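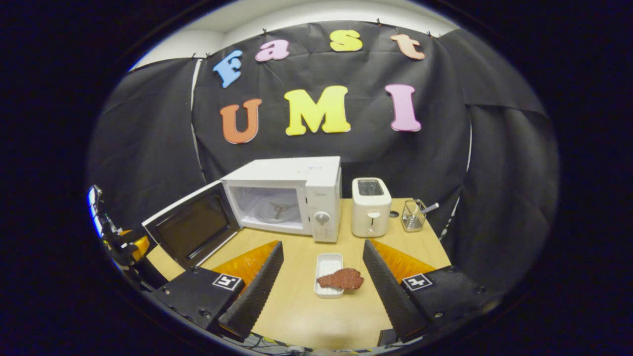 Fig. 1. Foam letters on black cloth: bright, chunky and easy to read.

Week 8: Making letters people can read from the back of the room

Hello again. Last week we talked about choosing a typeface, and I promised we'd get on to display lettering, so I've put aside the body text and we'll spend the whole session on big words. Shop signs, stage names, banners over a stall, that kind of thing.

The first thing I want you to think about is contrast. I mean light against dark, and only then colour against colour. Squint at your work (really squint, until your lashes blur it) and see what's left. Pastels do very well on black and vanish on white, which caught out half the class in February when we did the Bresville fair posters. Yellow was the worst. We had a lovely yellow headline that nobody past the second row could read.

Then spacing. When you set type on a computer, someone has already worked out the gaps for you. With cut letters you're on your own! Don't measure equal distances between them with a ruler. A round letter next to another round letter wants to sit closer than two straight ones do, and a capital T or L brings a great big hole along with it. I lay everything out loose, walk off, make tea, come back and nudge. Vasco Calado, who taught me signwriting, used to turn the whole board upside down at this point so he'd stop reading the word and start seeing the gaps. I still do it.

Mixing capitals and lowercase is fine if you mean it. A capital followed by lowercase reads as a word or a name, while all capitals tend to read as a label or initials. Put one above the other and you've got two voices, so decide which one is meant to be louder. Size will do most of that work for you.

A wobbly baseline can be charming too – children's publishers do it constantly – but keep the wobble small. Once the letters tip too far, people slow down to read them.

For next time: pick either Tiluleo or Sturero (both made-up shop names, so no logos to copy) and cut it out in paper, letters 20 cm tall. Make it twice, once on a dark ground and once on a light one. Pin both up and stand 8 metres away. Bring notes on what you changed, and bring the scraps as well, I like seeing the scraps.

Reading: Ruotsalainen handout, pages 20 to 36.

Last updated: 18 Dec 2018
Questions? Ask in class or leave a note in Room 226 | © Display Lettering course notes | Back to top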